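Preguntas frecuentes sobre la consulta vecinal de Norkow

Recibimos muchas preguntas parecidas y algunas muy creativas. Contestamos las primeras.

¿Qué se vota?
Si Norkow se queda en la mancomunidad de Inden o se marcha. La papeleta dice «permanecer» o «salir». Hubo una tercera propuesta, «depende», que el pleno rechazó por falta de espacio en el papel y, sospechamos, por miedo a que ganara.

¿Es vinculante?
No. El pleno se ha comprometido a «escuchar con atención» el resultado, fórmula que en este municipio ha significado cosas muy distintas según la legislatura.

¿Quién puede votar?
Toda persona empadronada en Norkow antes de octubre y mayor de 16 años. Tener una segunda residencia con vistas al embalse no da derecho a voto, por bonitas que sean las vistas.

¿Dónde y a qué hora?
En la planta baja de la casa de cultura, de 9 a 20 horas. Quien esté en la cola a las 20 vota; quien esté en el bar de enfrente explicando que iba a ponerse en la cola, no.

¿Puedo votar por correo?
Sí, pidiéndolo en el registro con 9 días de antelación. La solicitud ocupa 2 páginas y hay que firmar ambas – también la que está en blanco.

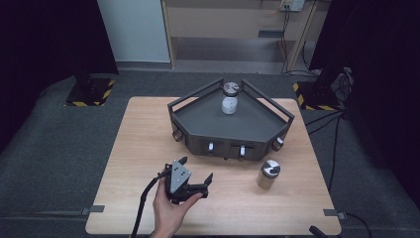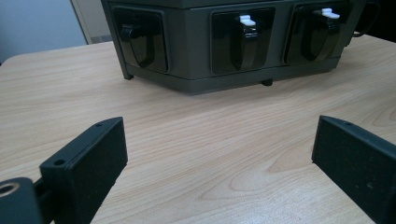

Dos vistas sobre la mesa de madera clara.

¿Qué postura defiende la alcaldía?
La alcaldesa, Châu Sầm, ha declarado que respeta por igual las dos opciones. En junio respetaba más la permanencia y en agosto la salida, así que el equilibrio, sumado, se sostiene. Su partido no da consigna de voto.

¿Y la oposición?
La agrupación Vi pide la salida y reclama un debate público. Se le ofreció uno y pidió otro moderador. Seguimos en ese punto.

Si gana la salida, ¿subirá la tasa de basuras?
No lo sabemos. El contrato de recogida con Natudura está firmado a través de la mancomunidad y habría que negociar uno propio. El informe económico tiene 31 folios y dedica a esta cuestión un párrafo, que remite a un anexo todavía pendiente. Lo publicaremos en cuanto llegue.

¿Perderemos el autobús a Inden?
La línea depende de otro convenio y no se toca. Que pase a su hora es un asunto sobre el que nunca se ha consultado a nadie.

¿Cuándo se sabrá el resultado?
El recuento es público y empieza al cerrar la puerta. El acta se cuelga esa misma noche en el tablón y en esta página, por ese orden.

¿Y si hay empate?
El reglamento no lo contempla. Hemos preguntado a secretaría y nos han pedido que, por favor, vaya a votar todo el mundo.

Mi pregunta no aparece. ¿Qué hago?
Déjela por escrito en el mostrador de información. Las preguntas anónimas también se leen, aunque reconocemos casi todas las letras.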